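To: cell-upkeep list
From: Mitali Khondokar
Subject: Re: Gripper pair at the sorting station, service notes for September

Colleagues,

Thank you to those who replied to the first circular. I answer the principal question below, and the revised service procedure follows. It replaces the sheet that was distributed when the station was commissioned at Skultton.

Warrick Maihi wrote:

> The left unit of the pair is closing later than the right. We
> see it mostly on thin items: candy sticks, pens, brush handles.
> The fingers meet, but the item has turned by the time they do.
> I have reset the zero twice from the Heduton utility and the
> offset returns within a shift. Please advise whether the
> linkage should be replaced or whether we are missing a step.
> Cycle count on the left unit reads 1568.

The linkage should not be replaced at this count. The manual calls for inspection every 1000 cycles, and the log for the left unit shows that the inspection was not recorded. A late close that returns after zeroing is consistent with a loose pivot or a worn finger pad, and both can be corrected at the bench.
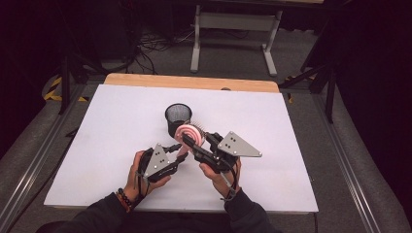 The two units must be checked as a pair, by one operator, before either is opened. A fault on one side is easily mistaken for a fault on the other when they are tested apart. Our standard item for this check is a spiral lollipop held by its stick in the right unit, with the left unit brought in close beside it. The stick is narrow enough to reveal uneven closing, and the broad round head makes any rotation plain to the operator. Wrist straps are to be fastened and the cables left slack toward the wrists before the check begins. The operator should close the left unit slowly three times and note whether the stick turns on contact.

If it turns every time, proceed to the pivots. If it turns only once or twice, proceed directly to the pads.

1. Pivots

Disconnect the unit and lay it on the white board. Test each pivot by hand for side play. Tighten in small steps, working the linkage through its full travel after each step. A pivot that has been overtightened will pass the zero routine and then drag under load, and this was the cause of the complaint from Pundico last year. Record the position of any screw that moved.

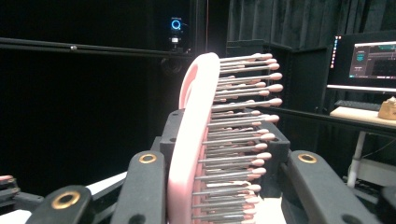 Reconnect the unit and repeat the zero routine with the fingers empty. The value should hold over eight consecutive closings. If it does not, return the unit to Rawiri Dunstan with the printed log, and do not attempt a second adjustment at the station. Units returned without a log cannot be placed in the queue.

2. Finger pads

Pads are to be examined on both faces of both units. Fraying along the lower edge is common and is not by itself a reason for replacement. Replace a pad if it lifts at a corner, if it has hardened, or if the surface has worn through at the point of contact. Pads are always replaced in pairs. The Sundqvist adhesive is to be left overnight.
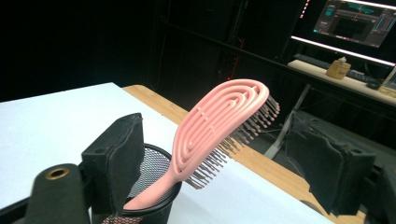

Brush in the mesh holder between the two padded fingers.

The hairbrush and holder are the agreed items for checking pads. Approach with the fingers open and level, close on the handle above the rim, lift clear, and set the brush back. The holder should not shift on the board. Salma El Khatib has asked that the same brush be used at every station so that results can be compared, and I support that request.

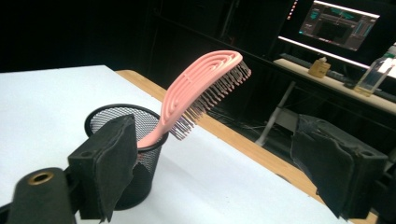

3. Records and return to service

The counter is to be reset only after the pair check has been repeated and passed. Enter the count before reset, the pads replaced, and the name of the operator. The next inspection for both units will then fall due at 1000 cycles, regardless of which side was repaired. Entries should be made by 4:30 p.m. so that they appear in the evening report.

Warrick, please carry out section 2 first on the left unit, given that your fault is confined to thin items, and report to the list.

Mitali Khondokar
Station Maintenance, Skultton

Filed under: Maintenance and Repair > Grippers

Comments (3)

Bevan Kereama
Does the overnight period apply to the older pads as well? Ours came with a backing already on them.

Mitali Khondokar
Yes, for the present. I will correct the sheet if the supplier advises otherwise.

Warrick Maihi
Left pads replaced as a pair. One was lifting at the inner corner. The stick no longer turns on the slow close. Pair check will be repeated tomorrow before I reset the counter.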